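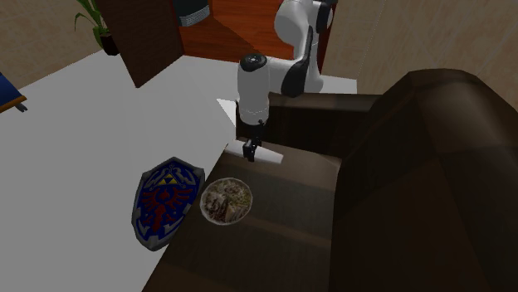

A frame from Lura: simulated arm and gripper over a leather sofa, with a bowl of food and a shield on the seat side.

Lura – simulated pick scenes on furniture

Hi! Lura is the dataset I built to go with my Gusta experiments. I wanted to know if a grasp policy trained on tidy tabletops would hold up when you hand it a sofa, and I got tired of guessing, so I rendered a pile of scenes and measured it.

What's in it

682 episodes, all simulated, all with the same arm and a two-fingered gripper. There are 8 rooms and over 40 objects, and the object picks are random, so you'll get dinner next to fantasy gear pretty often. Each episode has the rendered frames, joint angles, gripper state, a one-line instruction and a success flag.

What I found

Thin flat things are the killer. Cards and sheets lying across a seat edge were by far the most common miss, way worse than bowls, and the policy mostly fails by closing too high. Mixing Lura into the tabletop data helped a lot with bowls and only a bit with the flat stuff. I tried 2 different loss weightings for it and didn't see much between them (if you do better, please tell me!).

Known problems

Cushions are rigid in the simulator – nothing sinks in, so don't trust contact forces. Shadows are soft everywhere. A few instructions still use the old object names from Lungu, my first try at this, and I'll fix those in July.

Splits

Split by room, never by episode. Tarnberg is the held-out room, so please keep it out of training.

Changes

5/31/25 – re-exported the joint angles in radians, dropped duplicate episodes, rewrote this file.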